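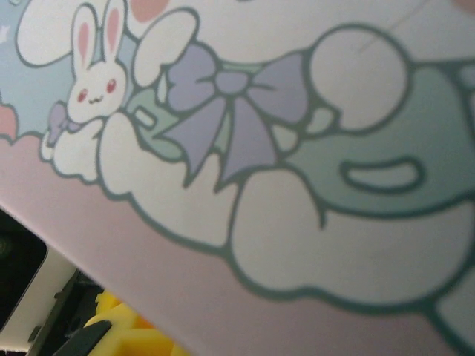 Faizal Gunawan had until eight. The key to the shop went back in the lockbox at eight and Debora Lo Presti checked, she had an app for it. He pulled the stool in with his foot and jogged the left arm down again, two clicks, stop. On the laptop the wrist view swam and settled. Pink. The rabbit on its cloud, the big purple bow, everything on a slant. He'd asked Agustina Cisternas for something with clean outlines to tune on and she'd handed him this out of her kid's schoolbag. Good outlines, he had to give her that. Thick teal ones. He could of kissed her.

"Is it sharp?" Adesuwa called from the bandsaw side.

"Nearly."

"You said nearly at lunch."

He had. He turned the focus ring a hair and the rabbit's red eyes went to mush. Turned it back. Mush the other way.

Adesuwa Anozie came over wiping her hands down her overalls. She had built the walls. Three evenings, wallpaper left over from her mum's hallway, smoothed down with a ruler and a lot of swearing. Faizal had wanted plain white. She said she wasn't going to look at plain white till May. So, flowers. And fake marble on the table because the marble was what the shop on the corner had, end of roll, 2 dollars a metre.

"It's the cable," she said. "Look. It pulls when the elbow comes up."

"It's not the cable."

It was the cable. 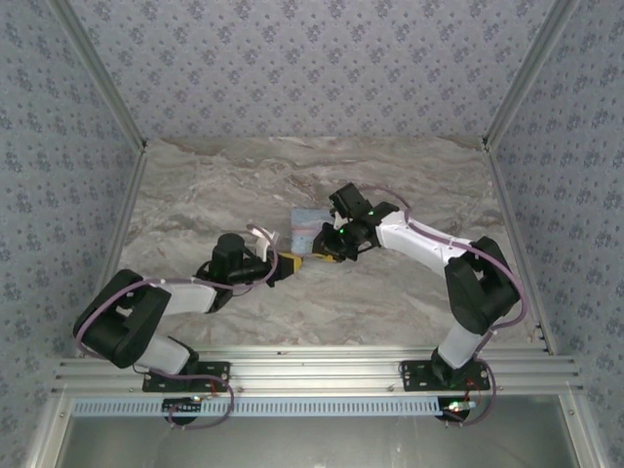 He unclipped it at the shoulder and gave it more loop. Purple, all of it, both arms. Dagim's choice. Dagim Araya had picked every colour on the build and then gone to Halifax for a job at Indeck, a real one, with a badge. He'd left a box of screws and the printed fingers, and a notebook where he called the left arm Akel and the right arm Ejigu. No reason given. Faizal had tried for a month to call them left and right. Didn't stick.

"Akel's shoulder is warm," Adesuwa said, palm on it.

"Warm's fine."

"Warm's fine till it isn't."

"Can you just, the tape. No, the other tape."

She passed the other tape.

Twenty past seven. The job was simple, that was the awful part. Akel picks up. Akel carries to the middle. Ejigu takes it. Akel lets go. A baby could do it, a baby did do it, Agustina's had, at the Christmas thing, passed a cracker from one fist to the other and everybody clapped. Faizal had 148 tries written in the notebook under Dagim's handwriting. He'd put a tick or a cross next to each one and he didn't like turning the pages back.

"What's the grip at?"

"800."

"That's crushing it."

"It drops at 400!"

"So six."

"I don't want to guess, Ade."

"You've been guessing since winter," she said. Not mean about it. She pulled the other stool over and sat, and there was sawdust in her eyebrows. "Ring Dagim."

"It's late there."

"It's later everywhere. Ring him."

He didn't ring him. He put six in, and hit go, and put both hands flat on his knees where he couldn't touch anything.

Akel went down. Closed. Came up slow with the little shudder it had always had, the one Dagim used to do an impression of at the pub, one arm out, jaw juddering. Over to the middle. Stopped. Ejigu swung in from the right and stopped as well and the two of them hung there nose to nose over the table, and the fans ran, and somebody's truck went by outside, and Faizal thought, well, that's it, it's frozen, that's 149.

Then Ejigu closed.

Then Akel opened.

"Oh," said Adesuwa.

Ejigu backed off to its corner holding the thing. Holding it. It lowered it down and let go and folded up, like it did that every day.

"Do it again," she said.

"It's twenty to."

"Do it again!"

It did it again. Then a third time. Then it dropped one off the edge and they both yelled, and he crawled under the bench with his phone torch and found it next to a Bellasix catalogue and a very old sandwich. Four minutes to eight. He cleared the table in one sweep, everything into Dagim's screw box. Shoved the box under the rail. Adesuwa was hunting for the key, which was in her pocket, which she'd find out at the door.

He went to shut the laptop and stopped. Akel's camera was still running. Just the table, all the way back to her mum's wallpaper, and the two yellow fingers wide apart at the bottom with nothing between them. There was a mark in the marble like a long eye. All these weeks and he'd never noticed it. He took a screenshot and sent it to Halifax with no message.

The phone buzzed before he'd got his coat on.

what am i looking at

Faizal typed, it worked. Took that out. Typed, nothing, its put away. Sent it.

Three dots. They went away, came back.

"Lockbox!" Adesuwa shouted from the door. "Faizal! She'll get the ping!"

His sleeve was inside out. He ran anyway.
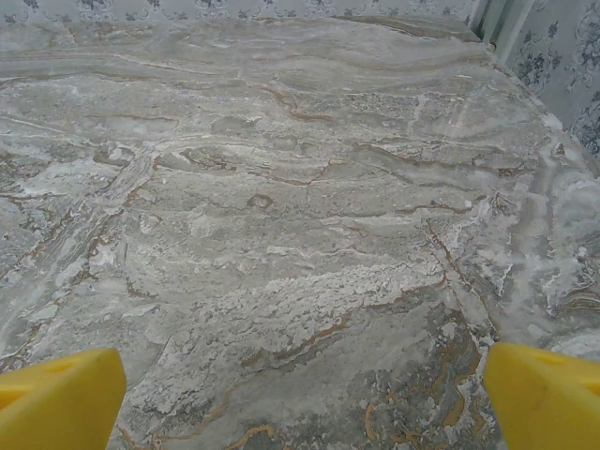
Part two: Halifax

Dagim read it standing up, on the ferry, with his badge still round his neck. He'd been meaning to take the badge off since the car park. He read it again. Put away. Nobody put that table away on a bad night, they threw a sheet over it and went home cranky.

He scrolled up to the picture and made it bigger with his thumb.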